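Can it put a bag on a chair yet?

The head of training at Flostura has spent most of a year teaching machines to tidy up, and is in no hurry to promise anything. "People ask when they can stop picking things up off the floor," she says. "I tell them to keep their knees in good order."

Her team's project, Pirkau, begins with people doing the chore themselves, gripper in each hand, so that the software has something decent to copy. A bag is a wretched thing to copy. "A mug is the same shape on every try. A bag slumps whenever it feels like it."

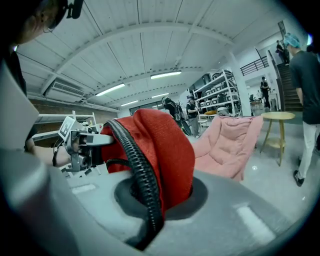
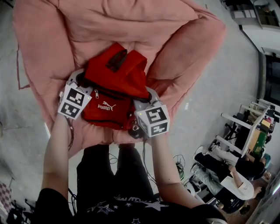

Pink seat in all three, red bag in the last two.

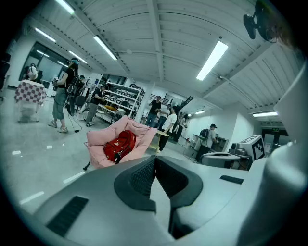

What it can manage

She wants 300 good goes at a chore before she lets the machine try. On its last test it had 13 attempts at lifting a bag by the strap and managed 3. "I was delighted. My mother was less so."

Shop floors may come first, she thinks, as the boxes there have corners and stay where they're put. Yorath, a warehouse firm, has asked for a trial in October. And homes? "Stairs, cats, socks. Ask me again when it can find the strap."

She tidies her own hallway by hand, most evenings, at about nine.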